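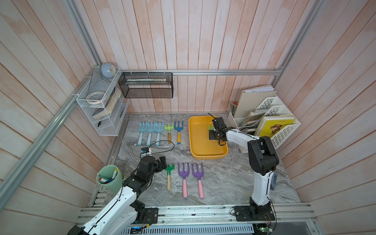 # Wutham Clinic Vaccination Records

Home | Data | Codebook | Changes | Contact

One row per clinic session at the Vorville, Sturnell and Delacroix sites. The table has 418 rows and 11 columns. No patient names, dates of birth or postcodes are held.

## Columns

- `site`: clinic name
- `session`: morning or afternoon
- `doses_received`: doses delivered before opening
- `doses_given`: first and second doses together
- `doses_wasted`: opened but not used
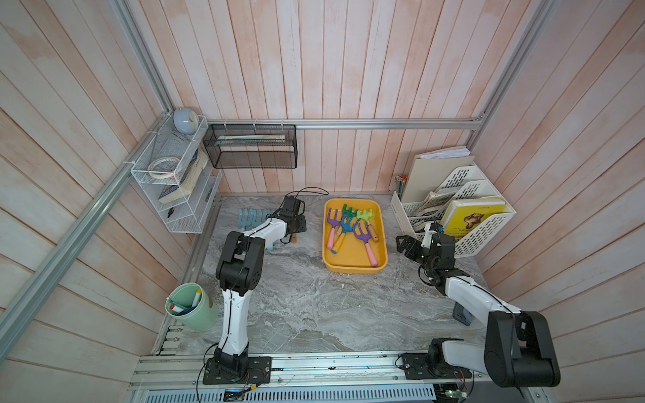
Dose counts come from the paper sheets filled in at each site. Sturnell was typed up twice and the two copies compared. Sheets are kept by site and month. A file organizer like the one by the right-hand arm is enough for one site. Blank cells mean the sheet was blank; a zero was written as a zero.

## Known problems

- Sturnell has no Sunday sessions before August.
- One Delacroix delivery of 2000 doses was entered against Vorville. Corrected in version 3.
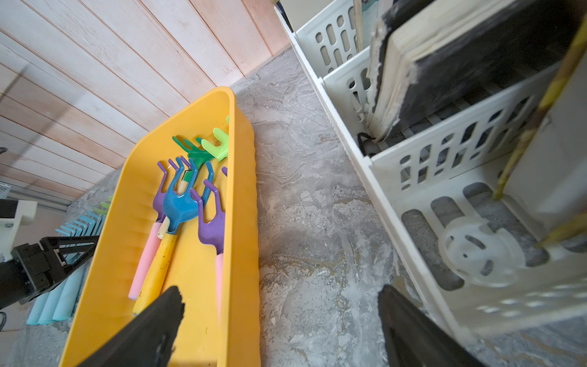 ## Contact

Corrections to Ifeoma Mohammed, with the site and row number.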